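How a big yacht stays steady

A motor yacht is a large boat that people use for holidays at sea. It has an engine, cabins to sleep in and open decks. The sea is hardly ever flat, so the boat tilts from one side to the other. This tilting is called rolling. Small rolls are harmless, but they can spill drinks and make people feel sick.

Why boats roll

A boat floats because it pushes water out of the way, and the water pushes back. When a wave passes under one side, it lifts that side first. The boat leans over. Its weight and the push of the water then bring it upright again, but it swings a little too far and leans the other way. A playground swing behaves in a similar way.

The time taken to go from one side to the other and back is called the roll period. On the yacht Notilum, it is 6 seconds. A wide boat usually has a shorter roll period than a narrow one of the same weight.

What fins do

Many yachts have two fins under the water, one on each side. They look like short wings. A sensor inside the boat measures how fast it is leaning. A computer reads the sensor and turns the fins. If the boat leans to the left, the left fin pushes up and the right fin pushes down.

Older fins only work when the boat is moving. Water must flow past a fin before it can push, just as air must flow past the wing of a plane. At anchor there is no such flow. Newer fins can flap, a bit like paddles, and they make their own push. They are larger and they use more electricity.

What a gyro does

Some yachts use a gyro as well as fins, or in place of them. A gyro is a heavy wheel that spins very fast inside a closed case. A spinning wheel resists being tipped. You can feel this if you hold a bicycle wheel by its axle while somebody spins it.

The gyro on Notilum has a mass of 600 kilograms. It was fitted at the Hornau yard by Joonas Keskinen and Aleksi Heiskanen. The wheel needs time to reach full speed, so the crew start it before the guests come aboard.

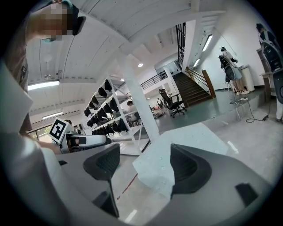 The case has most of the air pumped out of it. Air rubs against a moving wheel and slows it down, and the rubbing also makes heat. With less air inside, the motor does not have to work so hard.

Words to know

Roll: to tilt from side to side.
Pitch: to tilt so that the front goes up and down.
Hull: the main body of a boat.
Anchor: a heavy hook that holds a boat in place.
Gyro: a fast spinning wheel that resists being tipped.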